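9/27/21

The new mouse came. I have now spent more hours reading about mice than I spent reading about my mortgage, and the mortgage I only skimmed.

The old one, a Lirkberg that lasted through two laptops and one marriage (Faustino's, not mine), had started double-clicking on its own. I would go to open one folder and get it twice, or close a window and lose the one behind it too. Last week it sent an unfinished email to Marisol Tovar in billing that said only "Hi Marisol, I don't think we should". She called me within the minute. I let her guess for a bit.

So, a Breltitz. Vertical, which means you hold it as though you were shaking hands with a very short person. Refugio Trujillo has had one since spring and swears his wrist stopped hurting in four days. He also swears by magnets in his shoes, so I went in with my eyes open. It was $29, marked down from a price I doubt anyone ever paid. The reviews averaged out to very good if you skipped the ones from people who had bought it for the wrong hand.

First impressions. It's bigger than I pictured. The side buttons are where my thumb wants to rest, so I spent the morning going back a page every time I relaxed. I lost the same expense form three times. By lunch I'd trained my thumb to hover, and now my thumb hurts, which it never did before. The wrist feels fine, I'll give Refugio that.

The pointer speed is another matter. Out of the box it's set to 2000, whatever they're counting, and at 2000 I can cross both monitors by breathing. There's a program you can download to turn it down. The program wants an account. The account wants a password with a symbol in it, but not the symbol I picked. Then it wanted to know if I was a gamer, a creator or a professional, and I sat there longer than I should have. I put creator. It made no difference to the speed.

Noemí Tapia came by my desk around three and tried it for perhaps 20 seconds. She said it was like petting a shoe. Then she told me she's still on the plain wired one that came with her computer, and that it has never once asked her for a password. She's smug about it, and she has a right to be.

The keyboard question is still open. Mine has a number pad I use only at tax time, and it pushes the mouse so far out to the right that I sit like I'm driving a bus. The short one I want is the Clarnuvari, 28 dollars more than I planned to spend this month. Higinio Huerta says the keys on his are so close together that he types his own name wrong. I pointed out that his name is hard to type on anything. He didn't take it well, and now I suppose I can't ask to borrow it for a weekend, as I'd meant to.

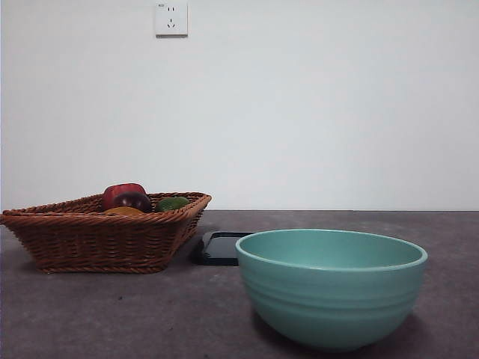
I could also get the Baudry, which folds in half. I can't think of a single moment in my life when I've needed to fold a keyboard, but I watched two videos of a man doing it and felt something. The complaint you see most is that the space bar is split down the middle and only the left side works well. I hit mine with the right thumb. That would be the same thumb that's currently injured.

Put the old Lirkberg in the drawer with the other one that doesn't work. Took the battery out first, then put the battery back in the drawer too, loose, where I'll find it in a year and have no idea if it's good.

Must remember to write to Marisol and finish that sentence. I don't think we should switch the invoice date, is all it was. She's been very nice to me since.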